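Pokwood Community Car Scheme
Progress report to the Grumulwood Fund, period ending June
Prepared by Nerys Howells, Scheme Manager

1. Vehicles
The scheme now runs six cars, all bought second-hand. Two were added in this period: a five-door hatchback with automatic gearbox and an estate with a fitted wheelchair ramp. Both passed inspection before entering service. The oldest saloon has been withdrawn and is listed for sale - the proceeds will go towards its replacement.

2. Use
Members made 113 bookings, mostly for hospital visits and shopping. Some 15 requests could not be met, chiefly in the early morning. Siobhán Dolan has revised the booking rota and the first car is now available from 7 am.

3. Running costs
Fuel spending was within budget. Tyres and brake work on the hatchback cost more than planned, and the difference was met from the repairs reserve. Itsuki Honda is seeking a fixed-price servicing agreement with Kamata Garage.

4. Premises
The office move is complete. Keys, log books and spare seat covers are now held on one site.

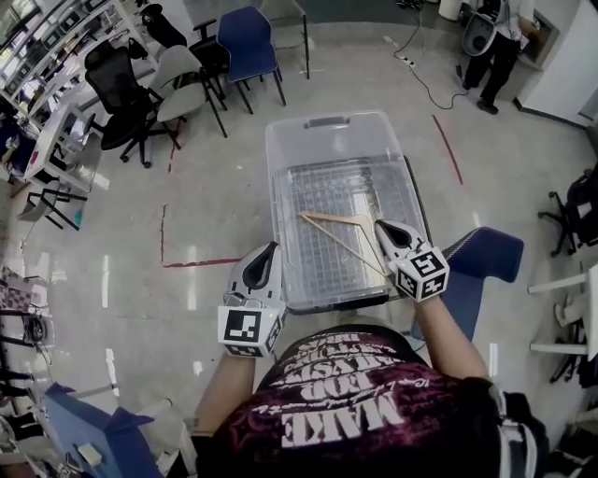 5. Next period
We ask the Fund to release the second instalment as agreed. Kimie Amano will send the insurance renewal papers separately.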